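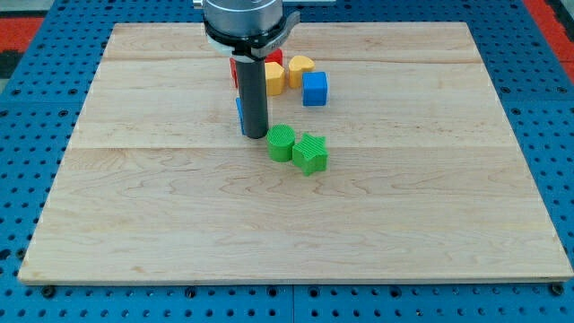 3.2 Materials and conditioning

Boards came from one supplier, Bredorov, in a single delivery. We asked for hard maple, flatsawn, glued up edge to edge, no finish. All boards were cut to the same length from longer panels and the offcuts kept for the moisture samples. Boards with open knots were sent back. Tight knots stayed in, since kitchens get boards with knots too and we wanted the numbers to mean something outside the lab.

Before any oil went on, boards sat in the conditioning room until two weighings a day apart agreed. Then sanded, wiped with a barely damp cloth to raise the grain, left overnight, sanded again. The second sanding matters more than we thought going in. A pilot batch from June skipped it and soaked up oil so unevenly that none of those boards are used in the results below.

Figure 1. Maple board of the kind discussed in this section, glued up from planks. Seams run the long way; grain is wavy with pale streaks and a few darker knots.

3.3 Finishes

Four treatments. Food-grade mineral oil, plain. Raw linseed oil, cold pressed. A walnut oil and beeswax paste sold as Killetti. And no finish at all, as the control. We had planned a fifth, a hardwax product from Saraç, but the cans arrived with the seals broken and the replacement came too late to fit the schedule.

Each oil was put on with a cotton pad, left to soak, and the extra wiped off. Same person did every board (S. Dwivedi), same order of strokes, with the grain. Paste was rubbed in by hand until it stopped looking cloudy. Linseed boards got longer to cure than the others, standing on edge with air on both faces. We did not try to match the amount of oil between treatments. We matched the instructions a buyer would get on the can, and where the can said "apply generously" we took that to mean until the surface stopped drinking it.

3.4 Wash cycles

A wash cycle was warm water, a drop of dish soap, a soft brush on both faces, rinse, towel, stand on edge to dry. Every board went through 300 cycles. Cup and twist were read with a straightedge and feeler gauges at fixed points marked on the underside. Marks were cut with a knife, as pencil washed off in the pilot and ink bled into the grain.

We looked at seams separately from the face of the board. Glue lines are where most home boards fail, going by the repair records we were given by the Flollurska workshop, which cover 2350 boards brought in for flattening or regluing. Those records don't say how the boards were washed or how old they were, so we use them only to decide what to look for. A seam was scored as open if the thinnest gauge went in anywhere along it under light hand pressure. Two people scored each seam without seeing the other's sheet.

3.5 What happened to the seams

Unfinished boards did worst, no surprise. Of the boards with at least one open seam at the end of the run, 17 in all, most were controls. The openings began at the board ends and worked inward. End grain takes up water much faster than the face does, and the ends swell and shrink against a middle that has hardly moved.

Mineral oil did fine early and then fell off. It never hardens, so soap pulls it out a little at a time. By the later cycles the mineral oil boards felt dry to the hand and were behaving like controls. Re-oiling would fix this, and any sensible owner would re-oil, but the test was set up without it. A second run with monthly re-oiling is under way and is not reported here.

Linseed and the Killetti paste were hard to tell apart on seams. On cup they did differ. Paste boards stayed flatter, mostly we think becuase of the wax on the end grain, though we have no direct measure of that. Linseed boards darkened a good deal. Whether that counts against them is a matter of taste.

Knots: no clear effect. Small raised rings showed up next to some of the darker knots on the unfinished boards and could be felt with a fingertip. They did not line up with open seams. Wavy grain was harder to judge. Boards with strong figure did twist a bit more, but figure was not sorted for when the boards were assigned, and the comparison is weak.

3.6 Limits

One species. One glue, the supplier's own, and they would not give us the type. One width of plank, more or less, within what the supplier ships. No dishwasher. No knife work either, and cuts through the finish must change how water gets in, so real boards will likely do worse then ours at the same number of washes. Room humidity drifted over the run; the log was last checked 2022-09-10 and the readings stayed inside the band set in 3.2 apart from one weekend when the heating tripped. Boards in mid-cycle then were weighed again and carried on. Dropping them from the seam counts does not change the order of the treatments.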